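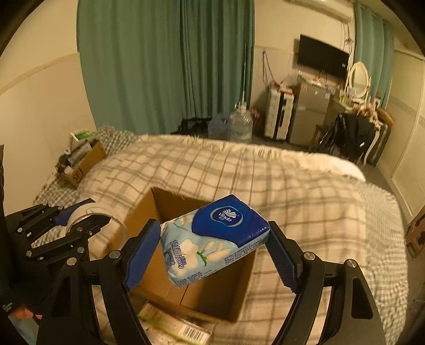

Tissues and the box, on the spare bed

What goes in a care parcel for someone in a remote camp?
Posted by Gwendolyn Thibodeaux, 11 October 2024

Hi all, my son has just started at a camp out past Onwood, three weeks in and one out. Want to send him a box. Never done one before. He has a cold half the time so tissues are going in, after that I'm stuck. Mail comes in by truck when the road is ok, so could be sitting in a depot a while. No fridge in his room. He likes lollies, footy, not much of a reader. Budget is whatever but postage is killing me, was quoted $227 by a courier which can't be right?? Is the post office cheaper? And does chocolate survive. Thanks in advance

Leilani Lyons
Don't send chocolate, it melts and sets again and goes white. Did it once in December, whole parcel smelled like a Freddo. Hard lollies are fine, so is jerky if it's sealed.

My husband did 2 years at a camp near Brannigan and what he wanted was boring stuff. Decent socks. Lip balm. Sunscreen he liked, not the greasy one in the big pump bottle. Instant noodles, the good ones from the Asian grocer. A proper pillowcase from home. He got through tissues like you wouldn't beleive, the dust out there is shocking, so yes to those.

Put soft things round the outside and anything that can leak in a zip bag. Then a second zip bag. Shampoo all through the noodles is not fun. Tape every seam, bottom as well.

Emmett Montoya
$227 is a courier price for remote. Go to the post office and ask for their flat rate boxes, you pay by the size of the box and not how far it goes. Check the weight limit on the day.

Also ring the camp first. Some of them want the room number and the company name on the label or it goes back. Ours was care of Gridura, room 318, and mum left the room off, took her parcel a month to find me. No aerosols, so no spray deodorant, get a roll on.

Wanda Alcantara
ask him what he wants?? mine just wanted a phone charger with a long cord and his thongs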